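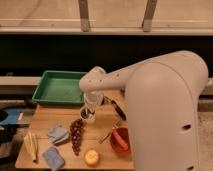
**Where do I start when the kitchen table has turned into a dumping ground?**

Start with the food. Anything somebody could eat goes to the fridge, the fruit bowl or the compost before you touch a single dish, and suddenly you can see what you're dealing with! After that I do cups, then bowls, then the long pokey stuff like spatulas and chopsticks. I've tried it in other orders and I always end up with a spoon in one hand and a peach in the other, wandering around.

**Do I need a tray?**

Need, no. But I'd be lost without mine. A shallow plastic one with raised, sloping sides, like the green one at the top of this page, is my favorite kind (cheap, light, and a rolling grape stays put). I keep it empty at the back of the table and load it up when it's time to clear. One trip to the sink beats six, and my knees agree.

If you're shopping, measure your sink and your shelf first. I bought a gorgeous big one from the housewares shop in Urkdale and it fit in neither. It lives under a potted fern now.

**How do you keep grapes on the table without making a mess?**

I rinse the whole bunch, shake it over the sink like a maniac, and let it sit on a dish towel until it's dry. Then it goes in a wide bowl. A bunch laid straight on bare wood is fine for a little while, but dark red grapes can leave a mark if one gets squashed, and you won't notice until somebody's sleeve finds it.

Snip them into little clusters with scissors if you have kids. Mine will pull single grapes off and leave a sad bare stem behind every time.

**Grape juice got on my wood table. Now what?**

Blot it, don't rub. Then a damp cloth with a drop of dish soap, then a dry cloth. If there's still a shadow on a pale oiled top, I leave it overnight before I do anything drastic, and a lot of the time I can live with what's left. Lovisa Öberg, who got me into oiling my own table, would tell you to sand lightly with the grain and re-oil the patch. She's braver than me. Test a spot underneath first, and if your table is varnished, skip the sandpaper completely.

**Can I leave utensils sitting in a bowl?**

While you're cooking, sure! I park my spoon in a bowl all the time, it saves wiping the table. Pick a bowl with some weight to it, though, or a long handle will tip the whole thing over. I don't do it with sharp knives, ever. Those get washed, dried and put away by the person who used them, and that's one of the 2 actual rules in my house.

**What's the other rule?**

Finish your drink or pour it out. Half-full cups are how every spill in this family has happened.

**Are chopsticks and skewers worth keeping loose in a drawer?**

I gave up on that. They slide under everything and I'd find one stuck behind the drawer each spring. Now they stand in an old jar by the stove, pointy ends down. Single chopsticks with no partner get to be plant stakes.

**Which cloths do you use?**

Plain cotton ones, nothing fancy. I have 9 and wash them hot, and I toss any that still smell funny afterward.

**How often do you clear the whole table?**

Once a day, after supper, all the way down to the wood. Mornings are a free-for-all and I've made my peace with it.

**Can I send you a question?**

Please do! Leave it in the comments and I'll add it here when I get a minute. The oiling questions from May are next on my list.

*Last updated June 2, 2019*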